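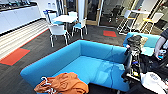 *The blue sofas in the second-floor lounge at Hevgate, with an orange garment and two hangers left on one corner.*

**Lounge clothing swap moves to the end of the week**

The clothing swap in the Hevgate lounge will now run on Fridays at lunchtime, the building office said on 4th September. It had been held on Mondays since February.

Catrin Watkins, who manages the shared floors, said the change was made after tenants complained that clothes were still on the sofas when morning meetings began. The lounge is open to all 58 people on the second floor and can't be booked.

"People come in with a coffee and want to sit down," Watkins said. "By Friday lunch most of the meetings are over."

The swap was started by Lowri Landeg and Aparecida Bezerra, both of the design firm Larkeck. Anyone who works in the building can bring clean clothes and take home the same number of pieces. Coats, shirts and knitwear are the most popular. Shoes and underwear are not accepted.

According to a tally kept by Bezerra, 428 pieces had been brought in by the end of August. Of those, 149 were not taken and went to the Guthrie Street thrift store.

Under the new arrangement, clothes are to be hung on the rail by the elevator and not laid over the furniture. Spare hangers go in the box under the rail. Anything still in the lounge at 3 p.m. will be bagged and kept at the front desk for a week before it is given away.

Landeg said she was happy with the new day but would have liked a second rail. The first one is full within minutes of the swap opening, she said, and people then put things down wherever there is space. Watkins said a second rail had been ordered and should be in place before the next swap.

The sofas will also be cleaned this month. Fudeck, the company that looks after the carpets in the building, will do the work over a weekend, and the lounge will be closed from Friday evening until Monday morning. The kitchen next to it will stay open. Dates will be posted on the glass doors.

Tenants who have left clothes in the lounge are asked to collect them before the cleaning. Questions about the swap can be sent to Landeg at the Larkeck office. Questions about the furniture or the closure go to Gwion Powell at the front desk.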